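Unit 6 handout: Budgeting for data collection equipment
Automation Planning, April 2023

6.1 Scope
Covers the purchase of hand-held grippers and their spares for one collection site. Arms, mobile bases and compute are in Unit 7.

6.2 Line items
Quotes are for one complete gripper, before tax.
Stollent: 1,401 dollars, fingers included
Grakel: 989 dollars, fingers sold separately at 268 dollars per pair
Manninen: 1,968 dollars, fingers included, with a service contract
With one pair of fingers the Grakel unit comes to 1,257 dollars. Compare on that figure. With two pairs it comes to 1,525 dollars and is no longer the lowest quote.

6.3 Wear parts
Fingertips meet the table, the object and each other all day and should be entered as a consumable. Pivots and bushings go on a separate line, with a longer interval. Do not merge the two - the merged line hides the part that drives reorders. 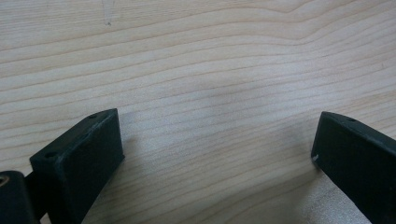
Scuffing alone is not grounds for replacement. Replace a tip when it is cracked, when its mounting holes no longer hold a screw, or when the two tips fail to meet squarely on closing. Log the date and the unit number. After one quarter the log replaces the vendor's interval in the budget.

6.4 Timing
Orders for the Lalent site close in July. Spares ordered with the units ship on the same freight charge; later orders pay it again.

6.5 Exercise
Prepare a one-year budget for four operators and one spare unit, using two of the three quotes. State the replacement interval assumed for fingers. Show the total at half that interval.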